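Chapter 4
Storage and Handling of Molded Parts

A molded part keeps changing after it leaves the press. Plastics shrink as they cool, and foams go on releasing gas for hours or days. A part that is stacked too early can take a permanent bend from the weight above it.

This chapter covers the period between molding and packing. Section 4.1 deals with rest time, Section 4.2 with stacking loads, and Section 4.3 with labels and batch records. The worked problems use data from the Nillutthorpe plant, where parts rest for 40 hours in batches of 800.

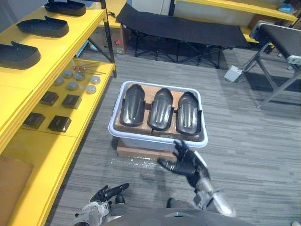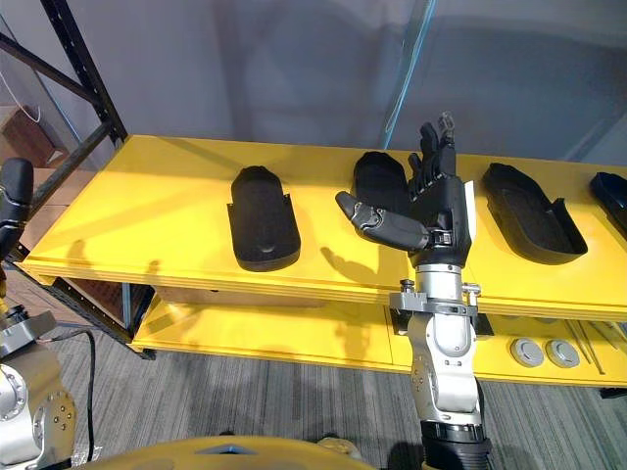 Figure 4.1 Black shoe-shaped parts set out in a row: in a white tub (first picture) and on a yellow shelf (second picture).

Rest time depends mainly on wall thickness – doubling the thickness more than doubles the time needed. Room temperature matters less but should be recorded. Readers who have not met the cooling equation should review page 102 before going on.

4.1 Rest Time

Rest time is measured from the moment the mold opens.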